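주방놀이 교구 안전 점검표 (점검자 의견 포함)

장소: Pluvside 놀이방, 주방놀이 테이블
점검 요일: 수요일 오전, 아이들이 오기 전
양식: Clarora 교구 점검 양식 5번
보관함 번호: 537

이 점검표는 한 달에 한 번 씁니다. 저는 한국어가 모국어가 아니라서 문장이 조금 딱딱할 수 있습니다. 뜻이 분명하지 않은 곳이 있으면 의견 칸에 적어 주십시오. 제가 다시 고쳐 쓰겠습니다.

표시 방법: 양호 / 주의 / 사용 중지

1. 테이블

1-1. 상판 표면에 갈라진 곳이 없는가: 양호
1-2. 모서리가 날카롭지 않은가: 양호
1-3. 상판의 구멍에 이물질이 없는가: 주의
의견: 흰 상판에 작은 구멍들이 있습니다. 구멍 안에 점토가 조금 굳어 있어서 나무 꼬치로 꺼냈습니다. 어린 아이는 구멍에 손가락을 넣어 보고 싶어합니다. 마개를 주문하는 것이 좋다고 생각합니다. 마개는 손톱으로 빠지지 않는 것이어야 합니다.
1-4. 테이블이 흔들리지 않는가: 양호

2. 작은 음식 모형

2-1. 작은 부품 시험 통에 들어가는 것이 없는가: 주의
2-2. 칠이 벗겨진 것이 없는가: 양호
2-3. 꼭지나 잎이 느슨하지 않은가: 주의
의견: 딸기는 통에 완전히 들어가지 않았지만 여유가 많지 않았습니다. 초록 잎 부분을 손으로 당기고 돌려 보았습니다. 떨어지지는 않았으나 아주 조금 움직이는 느낌이 있습니다. 다음 달에 이 항목을 제일 먼저 확인하겠습니다. 세 살이 안 된 동생이 같이 오는 날에는 딸기를 꺼내지 않는 것으로 합니다.

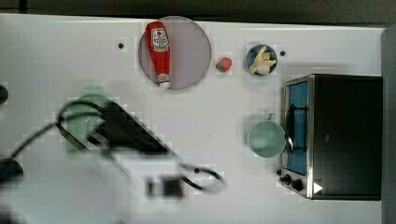

Drulamano에서는 딸기를 아예 빼는 것이 낫다는 답을 보내 왔습니다. 잎이 조금이라도 움직이면 이미 교체할 때이고, 한 달을 기다리는 동안 아이가 이로 물어서 떼어 낼 수 있다는 의견이었습니다. 저는 이 의견이 맞다고 생각해서 2-3의 표시를 "사용 중지"로 바꿉니다. 처음 표시는 지우지 않고 그대로 둡니다. 점검이 끝난 다음 딸기는 따로 봉투에 넣고, 봉투에 날짜를 적습니다.

3. 병과 그릇

3-1. 케첩 병 뚜껑이 열리지 않는가: 양호
의견: 흰 뚜껑입니다. 어른의 힘으로 돌려도 열리지 않았습니다. 병 안에서 소리도 나지 않습니다.
3-2. 병의 라벨이 들뜨지 않았는가: 양호
의견: 라벨 끝이 들뜨면 아이들이 벗겨서 입에 넣습니다. 작년에 다른 병에서 이런 일이 있었습니다. 지금 병은 네 귀퉁이가 다 붙어 있습니다.
3-3. 접시와 그릇에 금이 없는가: 양호
3-4. 컵 손잡이에 거친 부분이 없는가: 양호
의견: 민트색 컵은 손잡이 안쪽을 손가락으로 한 바퀴 만져 보았습니다. 매끈합니다.
3-5. 세척 후에 물이 남지 않는가: 주의
의견: 접시는 괜찮습니다. 컵은 뒤집어서 말려야 합니다. 지난번에 바로 세워서 말린 컵 바닥에 물때가 있었습니다.

4. 장난감 오븐

4-1. 문을 닫을 때 손가락이 끼지 않는가: 주의
4-2. 조절 손잡이가 빠지지 않는가: 양호
4-3. 문 유리 부분에 금이 없는가: 양호
4-4. 실제 가전제품과 따로 보관하는가: 양호
의견: 4-1은 문을 끝까지 닫을 때 아래쪽 틈이 좁아집니다. 연필을 넣어 시험했더니 연필에 자국이 생겼습니다. 다치는 정도는 아니지만 아이는 놀라서 울 수 있습니다. 경첩 쪽에 붙이는 얇은 완충재를 Afridi에 문의했습니다. 제품 번호 817이고, 아직 답이 없습니다.

5. 배치

5-1. 무거운 것이 테이블 끝에 있지 않은가: 양호
5-2. 문이 있는 교구 앞이 비어 있는가: 주의
5-3. 한 테이블의 교구가 너무 많지 않은가: 양호
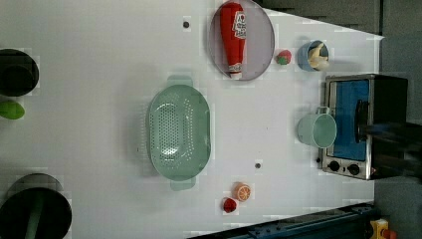

5-2는 제가 이 양식에 새로 넣자고 부탁한 항목입니다. 문이 있는 장난감은 문이 움직이는 만큼 앞자리가 필요한데, 정리할 때 이것을 자주 잊습니다. 민트색 컵이 오븐 문 바로 앞에 놓여 있으면 아이는 컵을 치우지 않고 문을 그냥 당깁니다. 그러면 컵이 밀려서 떨어지고, 아이가 컵을 잡으려고 몸을 앞으로 숙입니다. 컵의 자리는 접시 쪽으로 옮기는 것으로 정했습니다. 연두색 채반은 테이블 가운데에 두어도 괜찮습니다. 다만 채반의 작은 구멍에 실이나 머리카락이 걸려 있지 않은지 매번 봐 주십시오.

6. 청소와 보관

6-1. 세제가 아이 손이 닿지 않는 곳에 있는가: 양호
6-2. 보관함 뚜껑에 숨구멍이 있는가: 양호
6-3. 젖은 교구를 보관함에 넣지 않는가: 주의
의견: 보관함 바닥이 축축했습니다. 마른 수건으로 닦고 뚜껑을 열어 두었습니다. 선반 한 칸에는 최대 200개까지 올릴 수 있다고 적혀 있지만, 이것은 작은 블록을 기준으로 한 숫자입니다. 주방놀이 교구에는 맞지 않으므로 안내문을 바꿔야 합니다.

다음 점검 전까지 할 일

구멍 마개 주문: 아직
딸기 교체품 찾기: 진행 중
오븐 문 완충재: Afridi 답 기다림
컵 자리 스티커 붙이기: 완료
선반 안내문 수정: 아직

의견을 추가하실 분은 항목 번호를 먼저 쓰고 그 뒤에 내용을 적어 주십시오.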